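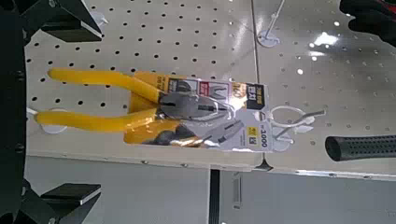 Peg wall, yellow pliers, fingers open, no contact yet.

aclaeys
House rule for our retail picks at Molum is now: stop short, both fingers clear of the item, then close at 25 per cent speed. Written down and everything. Annelies gets a gold star.

brimard_bob
25? I've watched paint with more ambition. We close at 86 and the pegboard is still on the wall.

aclaeys
Blister packs swing, Bob. Nudge one handle and you're chasing a pendulum.

LoicC
Grip point matters more than speed. Our sheet says take the card near the hang tab, never the tool. Pull on handles and you're trusting the plastic shell.

brimard_bob
Your sheet is 4 pages long, Loïc. I've read it. Page three is about labelling the colour of cable ties.

LoicC
Page three has saved your bacon twice.

aclaeys
Tab grip is fine if your wrist fits between the hooks. Ours doesn't, with a rubber handle poking in from next door. Neighbour clearance goes in the rule before either of your hobby horses.

brimard_bob
Fine, clearance first. Still not doing 25.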